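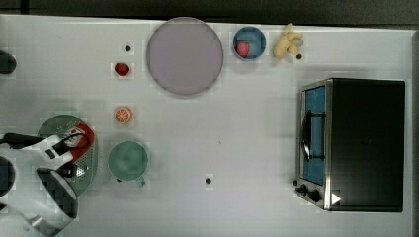
Fig. 1. Plate, blue bowl with strawberry, and a banana on a white table.

Does a Smaller Plate Make You Eat Less? A Dining Hall Check
Bình Hứa
Term project, Introduction to Nutrition Research
Submitted November

1. Why I picked this topic

The advice is everywhere. Swap your dinner plate for a smaller one and you will eat less without noticing. It was printed on a table card in the Clitulthorpe dining hall for most of last year, and it was in the wellness packet that came with our housing forms. I have heard it from a dentist.

I wanted to know how good the evidence is and whether it shows up in our own dining hall. I should say up front that I expected it not to. I tried to set up the project so that my expectation would not decide the answer, and the reader can judge how well I did.

2. What the claim says

The usual explanation is an optical illusion. The same circle looks bigger inside a small ring than inside a large one. Put a scoop of rice on a small plate and it looks like a lot, so you stop there. Put it on a big plate and it looks stingy, so you add more.

The illusion is real enough. Anyone can draw it on paper. What bothers me is the jump from "this circle looks bigger" to "you will eat less dinner." Those are two separate claims and the second one needs its own support. A person can serve themselves less and then go back. A person can eat less at six and have cereal at ten. Most of the articles I read for a general audience treat the first step as proof of the last.

The research papers I found through the library were more mixed than the table card. Some found an effect and some found none. Several of the ones with an effect measured how much food people took, with no record of what they left behind or what they ate later. Part of this line of research has also been criticized for sloppy numbers, and some papers were withdrawn. I don't think that settles it either way, but it should have made the people printing table cards a little more careful.

3. What I did

The Clitulthorpe kitchen agreed to let me weigh food at one station, the hot line, during dinner. There were two plate sizes in storage, the regular ones and an older, smaller set. We put out the regular plates on some evenings and the small ones on others, for 20 evenings in all. The menu runs on a cycle, so I tried to match each regular evening with a small-plate evening that had the same main dish. This worked for most of them. The pasta bake moved once and I could not fix that.

I wrote down three things each evening:

Weight of food that left the hot line
Weight of food scraped into the bin at the tray return
Number of plates used

Across the whole project we logged a little under 4,000 plates. The bin weights came from the kitchen's own floor scale, a Vomodik, which only reads in steps that are too coarse for my liking. The hot line weights came from a better scale borrowed from the Ahuja lab building.

4. What I found

People took less food per plate on small-plate evenings. That part of the advice held up, and I will admit it held up more clearly than I thought it would.

They also used more plates. On small-plate evenings a lot of students came back for a second one, and some carried two from the start. When I added up all the food that left the hot line and divided it by the number of people swiped in at the door, the gap between the two kinds of evening was 4 percent. Individual evenings with the same plates and the same main dish differed by more than that. I can't call it an effect.

Waste was a bit lower with the small plates. This may be the most useful result here, although 6 of the bin readings had to be thrown out after napkins and cups got mixed in, so I would not lean on it.

5. Problems

I could not follow any one person. Everything is a total for the evening, and a total can hide a lot. Maybe some students did eat less and others made up for it.

I also only measured one station. The salad bar, the fruit and the dessert case were outside the project. If the small plates pushed people toward a bowl of ice cream, I would never have seen it.

Students noticed the plates. Several complained to the staff – one left a comment card asking if the school was out of money. The advice is supposed to work because you don't notice, so this matters.

The food on the hot line was served by the diners, with no portion scoop. In a place like the Clestinen cafe, where staff fill the plate for you, results could be different. I would not carry my numbers over.

6. What I think now

I would take the table card down, or change it to say that small plates might cut waste. "Eat less without noticing" is more than my data can support, and more than most of the papers I read can support.

If someone repeats this next year, I would ask them to get the dessert case included and to use a better scale for the bins. The raw sheets are in the class folder under my name, with the thrown-out readings marked in red.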